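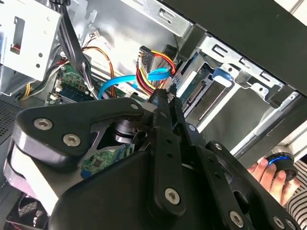

Our project looks at how a family business decides to move into a new trade, and what it costs the people who run it while they do. Most of the business books we read in the first weeks were about very large groups with thousands of staff, and we wanted something closer to home, a firm whose owner would answer the phone to us. The move we ended up following was into repairing and refitting office computers, the sort of work where a desktop case stands open with its bare, light grey metal showing, and it is a long way from where the company began – which was selling stationery to schools.

The firm is called Carrasco, and it has been run for many years by Mirta Riquelme, who was very generous with her time (and with her biscuits). Until recently it had two arms. Bunimum sells paper, folders and exercise books, and Prinum does printing for local shops and clubs. The third arm, Pimska, is the computer one, and it opened while we were still choosing our topic, so we were lucky there.

How we went about it

We split the work between us quite early on. Telma Iturra and Olga Zúñiga did the interviews, Danica Urban went through the order books that the firm kindly let us see, and Xiaoqing Jin wrote the survey and chased people for answers, a much bigger job than any of us had expected. We sent the survey to 368 customers of the two older arms and had 216 back, and after taking out the ones with half the pages blank we were left with 208 we could use.

What we found

We had gone in thinking that the customers would be the hard part. Why would a school that buys its exercise books from you trust you with its computers? In fact most of the people who answered said they would be happy to try Pimska, and many wrote a few extra lines to say that they knew Mirta or her staff and that this mattered more to them than what was on the sign. Over 200 of them had been buying from Carrasco for longer than five years, so perhaps we shouldn't have been surprised.

The harder part was time. Mirta told us that she used to visit the print room every morning and now gets there when she can, and the manager at Prinum said much the same, a little less politely. Small decisions such as which paper to reorder were waiting for days. Danica found that late orders at Bunimum had gone up in the months after the new arm opened, although we can't say for certain that one thing led to the other, as a supplier had also changed its delivery days.

We talked for a long while about whether one person can look after three different businesses. Olga thinks it can be done if each arm has a manager who is allowed to spend money without asking first. Telma is less sure, and feels that customers come for Mirta herself and would notice if she stepped back. We have left both views in – we never did agree!

What we would do next

We would like to go back in October, when the schools have placed their autumn orders, and look at the late deliveries again. We would also speak to more of the staff, as we only managed the managers this time.

Report handed in September 15, 2024.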